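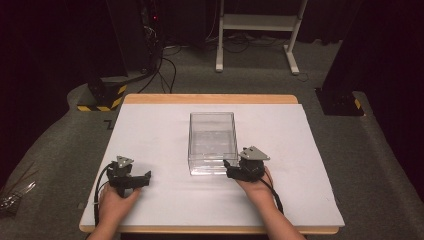
Section 2. Setting up the Amska clear box

Before you start
Flat table, white board on top. The board shows up dust and crumbs you'd miss on bare wood. Wipe it first — a soft cloth, no paper towels, they scratch.

1. Peel the film off every panel, inside and out. Start at a corner. Use a fingernail, never a blade.
2. Put the bottom section down, open side up, near the middle of the board.
3. Check that it sits level. Press each corner lightly. If it rocks, turn it a quarter and try agian.
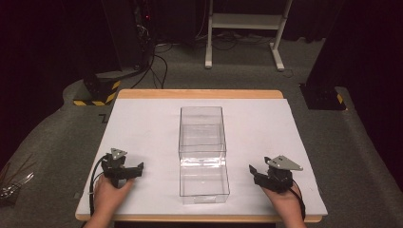 4. Lower the top section straight down, both hands, one on each side. Stop when the seam closes all the way round.

Note: boxes shipped before August have a tighter seam. Same steps, push a bit slower.

CAUTION: Do not lift by the top section alone. The bottom can drop.

5. Run a finger along the seam. Any gap, take the top off and redo step 4.
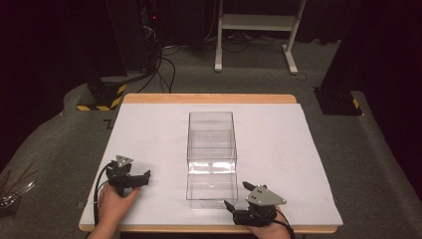 6. Leave it empty for now. Look through from the long side, then the short side. Smears get wiped now, much harder once its full.
7. To move it, hold low down, at the base. Slide, don't carry, for short distances.

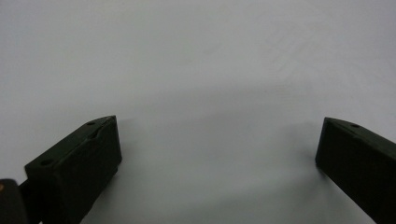 8. Box off the board when you're done. Wipe the board down again and store it flat.

Spare panels and film: Fasel parts list, item 49.
Last revised Friday, October 15, 2021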